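Television Serial Drama: Structure and Setting
Handout for Unit 4: The Workplace Romance
Course convener: Sigrun Ekström
Revised January 2024

This unit follows directly from the discussion of pilot episodes and assumes that students have watched the opening episode of Stanier and read the scene outlines supplied with it. The notes cover the main points of the lecture. They do not replace the viewing, and the seminar exercise cannot be completed from the notes alone.

1. Why the workplace

A serial drama needs a reason for the same people to keep meeting. Family drama has that reason built in. A romance between strangers does not, and the writer who relies on chance meetings will run out of them by the second or third episode. The workplace solves the problem with a shift pattern. Two characters who have quarreled must still share a desk the next morning, and the audience knows it.

The workplace also supplies rank. In Stanier, the leading pair are a ferry captain and the harbor inspector who has the power to suspend her license. Their private feelings cannot be separated from that power, and most of the important scenes in the first half of the series turn on one of them being unable to say something because of the post the other holds.

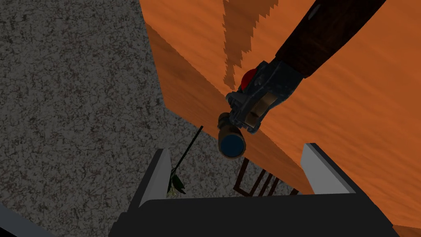 Students sometimes confuse rank with conflict. Rank is a standing condition and conflict is an event. The captain and the inspector are unequal in every scene they share, but they are in open conflict in comparatively few of them. When preparing an outline, mark the two separately.

2. The third party

The rival is the most common device in the form and the one most often handled badly. A rival who exists only to delay the central couple will be recognized as a delay. Elikem Amoah, in his guest lecture last September, suggested a simple test: remove the romance from the outline and see whether the rival still has something to do at work. In Lunde, the rival is a dispatcher whose error in the first episode is investigated through the whole of the series. He would be needed even if he had no interest in anyone.

The test applies equally to the leads. If the professional story collapses when the love story is taken out, the setting is serving as decoration only.

3. Rooms and thresholds

Serial drama is made on a limited number of standing sets, and the writer should know from the start which rooms are available and what each one is for. A room that belongs to one character is a place where others must ask to come in. A room that belongs to everyone is a place where private talk is at risk. Even a simple interior has decisions in it.

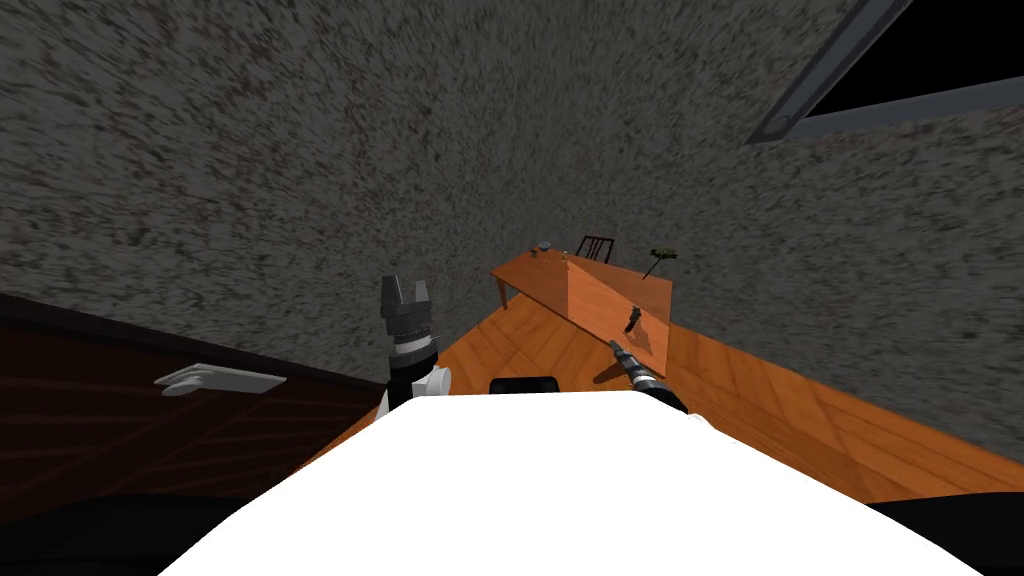 Doors deserve particular attention in a workplace story, where a closed one may signal seniority, secrecy or simply a meeting in progress. Lunde plays its reconciliation scene entirely at the door of the dispatch office, with neither character willing to step through. Students should practice reading a set for such possibilities before any furniture is considered. Take the dark reddish-brown door and the black window here: a writer can place one character by the pale gray lever handle and the other facing a pane that shows nothing at all, and the two have different relations to leaving before a line is spoken. The planked floor between them is then the distance that the scene has to account for.

The same reading should be made of outdoor locations, though these are used more sparingly. Stanier reserves the open quay for scenes in which a character has just lost or gained authority. By the middle of the series, the audience expects a change whenever the quay appears, and the final episode depends on that expectation.

4. Distributing the story

Most of the series studied on this course run to six episodes. The usual division is as follows.

Episode one: the working relationship is imposed on both leads.
Episodes two and three: competence is recognized, usually by the more senior of the two.
Episode four: a professional failure places the leads on opposite sides.
Episode five: the rival's own story reaches its crisis.
Episode six: the professional question is settled first, and the personal question after it. 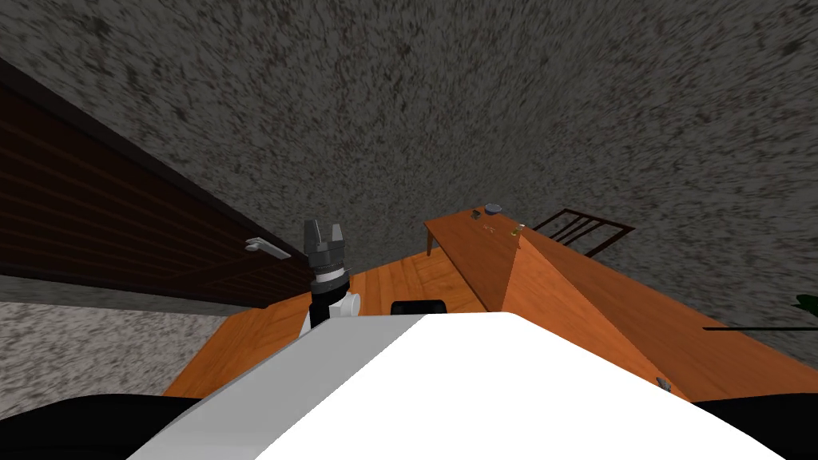

The order within the last episode is worth noting. When the personal question is answered first, the remaining scenes tend to lose their force, however well the workplace plot has been prepared. Javthorpe is the exception on the viewing list – its leads are reconciled early in the final episode and the inquiry ends badly for both of them. Students who intend to write on Javthorpe should address this choice directly.

5. Seminar exercise

Choose one room from either Stanier or Lunde. List every scene set in that room, noting who is present at the start and who enters or leaves. Write a short account of how the room's meaning changes between its first and last appearance. Bring a printed copy to the seminar.

6. Assessed work

The outline assignment is marked out of 100. It consists of a series outline, one full scene and a commentary on the use of setting. The scene must take place in a single room and must involve two characters of unequal rank. Dialogue should be laid out in the format used for the sample pages from Sasville. Queries about the assignment should be addressed to the course convener.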